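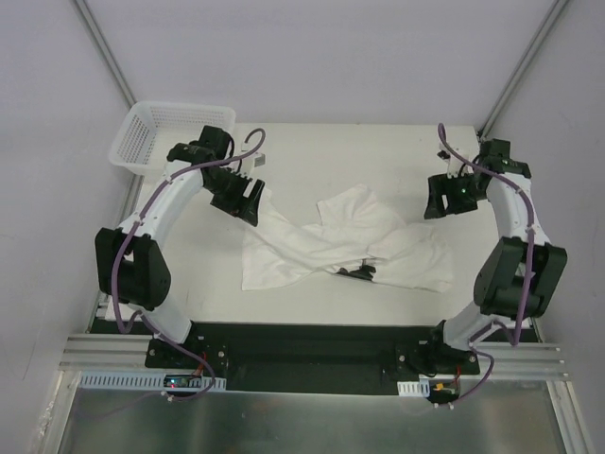
The woman who founded Proltix would like me to stop calling it a name-swap company. We have been on the phone for ten minutes and I have said it twice.

"A name swap is when you take a finished story and drop a child's name in the gaps," she says. "We don't do that. The story bends around the child."

I have the book in front of me while she talks. I ordered it in October for my niece, at full price and under my own name, before I had any plan to write about it. It is a hardback, nicely bound, with thick pages and good color. My niece's name appears 87 times, so often that reading it out loud at bedtime starts to feel like taking attendance. The story is about a lost kite. If you changed the name, it would still be about a lost kite.

She asks which title I bought, and when I tell her, she sighs. "That's one of the early ones. The new range is different. You pick the pet, the street, the thing they're scared of."

And if a child is scared of something that isn't on the list?

"There are 13 fears," she says. "We tested them with parents. Most children are in there somewhere."

I ask whether they were tested with children. She says the parents read the books to the children, and that this counts.

Personalized books are a crowded business now. Goment sells them in supermarkets, off a rack, with the fifty or so most popular names already printed. Arain will put a grandparent in the pictures for an extra charge. Proltix sits at the expensive end, and its founder believes the price is part of the point. "People keep our books," she says. "They don't end up in the donation box."

How does she know that?

"They tell us. We get letters."

I have no doubt that she gets letters. I used to work in a secondhand bookstore, and we had a whole shelf of personalized books we couldn't sell, every one dedicated to some particular child who had grown up. When I mention it, she is quiet for a moment. Then she says those must have been the old kind.
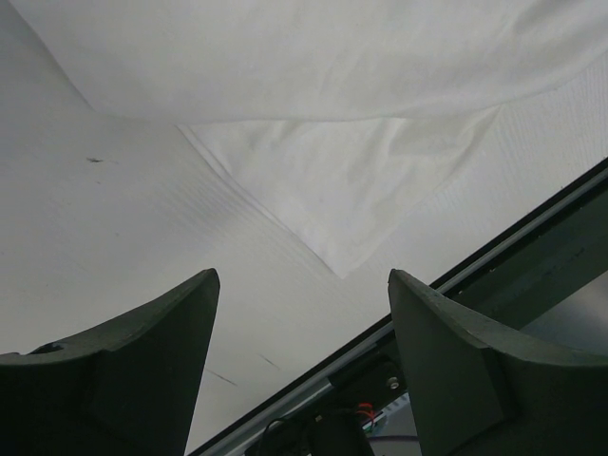

The cloth, close up, with one corner folded to a point.

We move on to the drawings, where I had hoped to be won over. On the website, parents choose hair, skin, glasses and a favorite shirt. Proltix advertises 2764 combinations. I tried to make my niece and came up with a pleasant child who could have been anybody's. My sister thought it looked like our cousin.

"It isn't a portrait," the founder says. "Children don't need a portrait. They need a hint."

It's the best thing she says all afternoon, and I think she's right about it. It does sit awkwardly beside the line on her own order page, which promises "your child, on every page." I read it to her. She says the marketing is written by an outside firm, Timolow, and that she has been meaning to have a word with them.

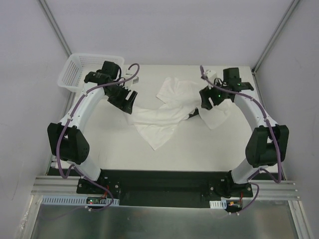
Two arms over the white tabletop.

Who writes the stories is harder to find out. There is no author on my niece's book, on the cover or inside. The founder says they are written "by a team," that the team is paid a flat fee, and that nobody on it has complained.

"It's the child's book," she says. "We didn't want a stranger's name on the front."

I point out that children seem to manage fine with strangers' names on all their other books. She laughs, and says I sound like her husband.

I ask about returns. A misspelled name is replaced free if the mistake is theirs and at half price if it's yours. Last year they reprinted 113 copies, and she says most of those were customers typing in a hurry. She won't say how many copies they sold altogether, so I can't tell you whether that number is good or bad.

Near the end she asks what my niece thought of her book, and I tell her the truth. She was thrilled for one evening. She found her name on the first page and the last page and made everyone look. Then she went back to the one about the badger, which has no one's name in it but the badger's.

"But she was thrilled," says the founder.

She was. The kite book is on the shelf over her bed, and I've offered to read it again whenever she likes.

Posted 2023-04-15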